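Gripper comparison — working group minutes
May 14, 2023

Chair: Nermina Bošković
Also present: bench team, controls, purchasing
Apologies: none received

**1. Previous minutes**

The April minutes were accepted with one correction. The Derkier finger pads were ordered in the softer grade, and the minutes had them in the harder one. Purchasing has the right part on file.

**2. Status of the comparison**

Two grippers are in the trial, the Skirnon parallel unit and the Dromato unit. Both are being run on the same arm with the same wrist camera and the same controller settings, apart from the force limits, which each maker defines in its own way.

The Skirnon runs are finished: 467 logged attempts. The Dromato has reached 200. It was held up by a connector that worked itself out of the tool flange when the wrist turned past its usual range. Controls has fitted a locking clip and rerouted the lead. Nermina asked that the attempts logged before the clip was fitted be kept in the file but marked, and left out of the totals until the traces are checked.

The plan is still to reach 1,000 attempts across both grippers before anyone writes a recommendation. There was a short discussion on whether the extra Skirnon attempts should be trimmed to match the Dromato. Left open.

**3. Clear plastic bottles**

Most of the item went to this. The bench team reported that clear bottles are the slowest part of the object set to get through. The depth image has holes wherever the plastic is bare, and the software tends to fall back on the label. With a crushed bottle the label may be folded or half out of sight, so the suggested grasp moves from one attempt to the next even when nothing on the table has been touched.

Reflections were raised again. The overhead lamps put hard highlights on the shoulder of a bottle, and controls would like to see a diffuser tried before any more time is spent on filtering. The bench team would prefer to finish the Dromato runs under the present lighting first — otherwise the two halves of the comparison don't match. Agreed to finish first, then repeat a smaller group of objects with the diffuser for both grippers.

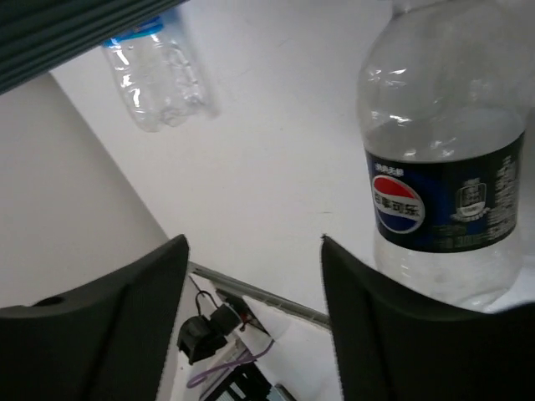
Which bottles should be used for the remaining Dromato runs?
The same ones used for the Skirnon, uncapped and empty, with any bottle that splits replaced by one of the same size and label.

Purchasing asked for a note of which sizes are likely to need replacing. The bench team will send a list. Crushed bottles are to be stored in the marked bin and not straightened out between sessions.

**4. Fingertips and grip force**

Skirnon: the factory tips hold stiff bottles well but close further than needed on thin ones. Lowering the force limit helps until the bottle is lifted by the neck end, when it starts to swing. The bench team wants to keep the lower limit and slow the lift.

Dromato: the force reading drifts over a long session. Controls thinks this is a zeroing problem and will add a reset at the start of each batch. No change to the fingertips until that has been checked.

The Derkier pads have not been fitted to either gripper. Nermina does not want a third variable in the main comparison, and the pads will be tried separately once both sets of runs are in.

**5. Controller**

The Vukadinović controller is on loan and due back at the end of the trial. Controls is satisfied with its timing but finds the log format awkward — the gripper state and the arm position are written to separate files, and the clocks have to be lined up afterwards. A script exists for this and works on the Skirnon files. It has not been tried on the Dromato ones.

A request to extend the loan was discussed. Nermina will write to the supplier.

**6. Actions**

- Nermina: loan extension for the controller
- Controls: zero reset for the Dromato; run the log script on the Dromato files
- Bench team: mark the attempts from before the locking clip; list of bottle sizes to purchasing
- Purchasing: price for a lamp diffuser, two suppliers if possible

**7. Any other business**

The spare wrist camera bracket is missing from the cabinet. Whoever has it should return it or tell the bench team where it is.

Next meeting to be set once the Dromato runs are complete.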